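Kamala Salian
Thread on the Drostcombe duty change and why the exchange rate is doing more of the work than the headline rate suggests. Long, sorry. Numbers are from my own ledger unless I say otherwise.

1/ The change moves flat-rolled steel entering through Esville from a per-tonne charge to an ad valorem charge. Most of the commentary has treated this as a rate increase. It is a change of base, and the base is now denominated in someone else's currency.

2/ Under the old schedule an importer paid a fixed amount per tonne in local currency. If the local unit fell, the landed cost rose through the invoice only. The duty line stayed where it was.

3/ Under the new schedule the duty is a percentage of customs value, and customs value is the foreign invoice converted at the published rate for the week of entry. The depreciation is therefore charged twice: once on the goods, once on the duty.

4/ Worked case. Coil invoiced at 500 a tonne in foreign currency. Start with parity to keep the arithmetic clean. Let the local unit weaken so the same invoice converts to 600. The supplier hasn't changed the price. The customs value has gone up by a fifth and the duty goes up by a fifth with it.

5/ The old per-tonne charge would have shown zero movement in that case. Any before-and-after comparison that holds the exchange rate constant will miss this entirely. Two of the three bank notes I read this week hold it constant.

6/ Timing matters as well. Conversion happens at entry. Contracts for this grade are usually priced at order. The gap for the Esville trade has a median of 56 days in my sample, so the importer is carrying an unhedged duty exposure for that whole period unless they've bought cover on more than the invoice amount.

7/ Most haven't. A standard forward is sized to the payable. The duty payable is a separate obligation to a separate party, due on a separate date, and treasury teams under a per-tonne regime had no reason to book it as a currency item.

8/ Sizing it properly: notional = invoice x (1 + duty rate), split into two legs by settlement date. If the supplier is on open terms the duty leg falls due first, often well before the invoice leg. Rolling one into the other leaves you with the right total and the wrong dates.

9/ Sample, for those asking. 209 entries, all flat-rolled, all through Esville, all by firms that publish entry dates in their filings. It is skewed to mid-size fabricators. The big mills' trading arms don't disclose at this level and I've made no attempt to infer them.

10/ Afridi is the clearest published case. Their half-year statement puts the duty accrual in "other operating costs" and the currency loss in "finance costs". Under the new base part of the first line is caused by the same thing as the second. An analyst stripping out finance costs to get at the underlying margin will leave some of the currency effect in.

11/ I'd like to see the accrual split into a volume component, a price component and a translation component. It's three columns in a note. The data are all on the entry form already.

12/ Downstream. Fabricators quoting fixed-price work for delivery after January have a problem if the quote was built off the per-tonne number. The usual escalation clause refers to "changes in the rate of duty". A change of base with conversion drift may not be a change in the rate. I'm not a lawyer, but I would be reading that clause closely. 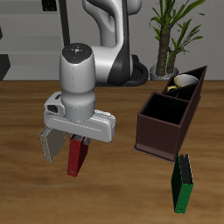

Last modified: October 2022

13/ Brarnemham next, because people keep using it as the control. Same product mix, similar import volumes, and it kept the per-tonne charge. The argument is that if prices in Drostcombe rise faster than in Brarnemham, the difference is the tariff.

14/ It isn't a clean control. Brarnemham's currency is managed in a band. Drostcombe's floats. You'd expect the two price series to diverge in a period like this with no duty change at all. The comparison confounds the policy with the currency regime.

15/ A better test is within Drostcombe. Compare flat-rolled, which moved to ad valorem, with long products, which stayed per-tonne. Same currency, same port, same carriers. The residual gap after you control for invoice price is closer to what you want.

16/ I've run that on the public series. The gap has the right sign and widens in the weeks when the local unit drops. Standard errors are large. I would not put a point estimate in print from it, and I'd be cautious of anybody who does before there's a full quarter of data.

17/ Does the tariff itself move the currency? The textbook answer is that a duty on imports reduces demand for foreign exchange and should support the local unit, all else equal. All else isn't. What the market seems to have priced is the likelihood of a response from trading partners, which works the other way.

18/ That leaves a feedback loop worth stating carefully. Weaker unit, higher customs value, higher duty collected, higher landed cost, higher measured inflation. If the central bank is expected to look through it, the unit weakens again. If it's expected to respond, the loop is damped. So the rate path matters more to a coil importer than it did under the old schedule.

19/ On revenue: the finance ministry's costing assumes a flat exchange rate and flat volumes. The first assumption understates receipts, the second overstates them. They don't necessarily cancel. A per-entry elasticity would settle it and the ministry has the records to calculate one.

20/ Some replies asked about bonded storage. Yes, you can defer entry by holding in bond, which defers conversion. You then pay storage and you're taking a view on the currency. In a falling market deferral makes the duty bill larger. Several firms in the sample lengthened their time in bond after the announcement, which I can't explain on cost grounds. Possibly they expected an exemption.

21/ On exemptions: the application form asks for tonnage and tariff line. It doesn't ask for entry date or invoice currency. If relief is granted by tonnage, two applicants with identical volumes get relief worth different amounts depending on when they cleared.

22/ Correction to 6. The 56 days is order to entry, not order to payment. A couple of people read it as the latter, and the wording was loose. Payment is longer, and for open-account buyers it runs to over double that.

23/ Also asked: why not use the monthly average rate instead of the weekly one? The old valuation rules did. Averaging would smooth the duty line but opens a gap between the spot rate at entry and the rate applied, and importers would time entries against it. The weekly rate is noisier and harder to game. I don't have a strong preference.

24/ Spreadsheet is linked in my profile. Columns are entry date, order date, invoice currency, tonnes, declared value, duty paid. Blank cells mean not disclosed. If you find an entry that's been double-counted, send me the filing reference and I'll pull it.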